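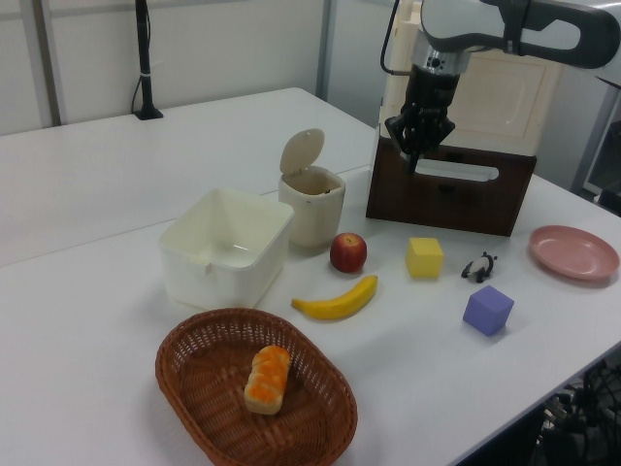 Slide 1. Toy food, colored blocks and containers on a white table.

The Sidekick Gets the Good Lines
Guadalupe Bautista, speaker notes
Gimton Library, February 20, 2023

Wait for people to sit. Say hello to the back row. Water is on the shelf under the lectern, don't knock it over again.

Hello everybody, and thank you for coming out on a cold night to hear a grown woman talk about cartoons. I've been writing about television comedy for 11 years now, and I still get a little nervous at these things, so if I start talking too fast, please wave at me. I mean it. My sister used to do it from the side of the room and it worked beautifully.

I want to talk tonight about Wavville, and mostly about one character in it, who is not the lead and doesn't even show up until the fourth episode. For those who haven't seen it (and there's no shame in that, it took me two tries), Wavville is an animated comedy about a seaside town that has been slowly sinking for so long that everyone who lives there has stopped bringing it up. The hero is Penny, who wants to be mayor. The character I care about is Grader, the school inspector, voiced by Aníbal Chambi.

Ask: who has seen it? If most hands go up, skip the next paragraph.

Grader comes to town to close the school. He has a clipboard and he gives everything a mark out of ten – the soup, the weather, a funeral. He's supposed to be in one episode and then leave on the ferry. The ferry doesn't come, and he stays for the rest of the season, sleeping in the music room and grading the pigeons.

Play clip 1, the soup. It's short. Let them laugh before talking.

What I love there is how little Chambi is doing. A lot of voice work in comedy is big, and I like big, I grew up on big. But he plays Grader as a tired man who would like to go home, and he reads the silliest lines in the script as if he were reading you the terms of a lease. When he says "four" about the soup, there's a tiny breath before it, and I swear you can hear him thinking about giving it a five to be kind. Then he doesn't.

I talked with Bo-ram Kong, who directed the voice sessions, for a piece I wrote last year, and she told me the breath was an accident. They had a cleaner take, and the editors cut that one in first, and it just lay there. She asked for the messy one back. After that she told the whole cast to stop tidying up between lines, so if you go back and listen to the later episodes you'll hear swallowing, chairs, somebody's sleeve. My husband can't stand it. I think it makes the town feel lived in.

Pause here. Drink something.

Now a bit about the writing, and I promise I'll get to the ferry episode, I know some of you came for the ferry episode.

Zdenka Dumitrescu ran the writers' room, and she had a rule that Grader could never be the one to explain a joke. You'd think that would be easy with a deadpan character, but deadpan characters get handed that job all the time! They stand at the edge of the chaos and tell us it's chaos. Grader never does. If the town hall is full of seawater, he gives the seawater a seven and moves his chair. We're left to do the noticing ourselves, and I find that generous. It trusts the audience to keep up.

The one time the rule gets broken is the ferry episode.

Play clip 2. Warn them it's quiet at the start so they don't think the sound is off.

So the ferry finally arrives, and he stands on the dock with his bag, and Penny asks him what mark he'd give Wavville. He talks for nearly a minute, which for him is a speech, and at the end of it he hasn't given a number. I've watched this scene more often than is good for me, and I still can't decide whether it should have ended one line earlier. Getsemaní Esquivel, who plays Penny, leaves such a long gap before her "okay" that the animators at Triệu had to draw extra gulls to fill it. I'd have cut the gulls. I'd keep every bit of the gap.

If running long, go straight to questions from here.

A word on where this kind of character comes from. There's an old habit in stage farce of sending in an official partway through, a tax man or a policeman, so that all the foolish people have somebody to be foolish at. Television took that up early on. The difference with a series is that he has to come back next week, and then he needs a favorite mug and an opinion about the neighbors, and before long he's as foolish as the rest of them. I think that's where Wavville gets so good, around the pigeon episode. I'd show you that one too, but I was told two clips and I've used them both.

Questions. Repeat each one into the microphone for the people at the back.

If someone asks about a second season: it's due in March, and Grader is in it. I haven't seen any of it.

Thank the library. Sign-up sheet for the next talk is by the door, and the borrowed laptop goes back to the front desk.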